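Subject: Re: Repacking returned Waltia units: cable order and bundling
From: Tainá Lopes
To: packing-list

On the leads, since the old sheet contradicts itself on page 3: the thin black cable is gathered into a bundle of loose loops and goes into the brown box from above. Adapter and printed sheet are in the same box, adapter on top of the sheet.

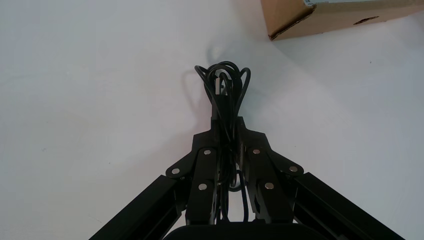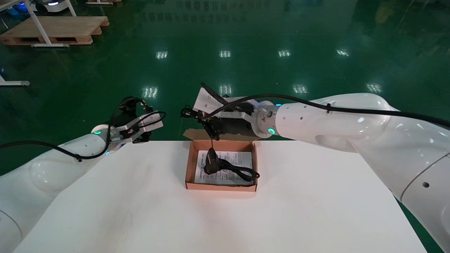

1. Coiling

Loops should be loose and oval, no tighter than the width of a hand. Do not wind the lead around the adapter body. Of the last 42 returns I opened from the Doltow site, 9 had a kink within a finger's width of the plug, and all 9 had been wound that way.

2. Ties

No wire ties on the thin lead. A paper band is enough if the coil will not hold its shape. The Kariser bands we have in stock are too wide for it; fold them once lengthwise.

3. Order in the box

Sheet first, flat on the bottom, print side up. Adapter next. The adapter's own cord is coiled beside it. The thin lead goes in last.

On January 14:20, Yen depot desk wrote:
> Two points on the repack procedure before we print it.
>
> First, the draft says the sheet goes on top so that the
> customer sees it when the flaps open. Your message says it
> goes underneath. Which one is current?
>
> Second, is there a reason not to put both cords in one coil?
> It would save a step per box and we have 27 boxes waiting.

The sheet goes underneath. The draft is wrong and I will correct it. With the sheet on top it slides up against the flap and gets creased when the box is taped. Four of the creased ones came back with the fold running through the wiring table.

As for a single coil: please keep them separate. The two cords differ in stiffness, and the thin one ends up pulled into the middle of the bundle, where it takes a set. Separate coils also make the contents check quicker, as both ends of each cord can be found without undoing anything.

The 27 waiting boxes can go out under the procedure above. Leave the flaps open until the contents line on the packing slip has been initialed, then tape the center seam only.

Still open: whether the spare lead gets its own bag. I have asked Waltia for the bag dimensions and have no reply yet.

Tainá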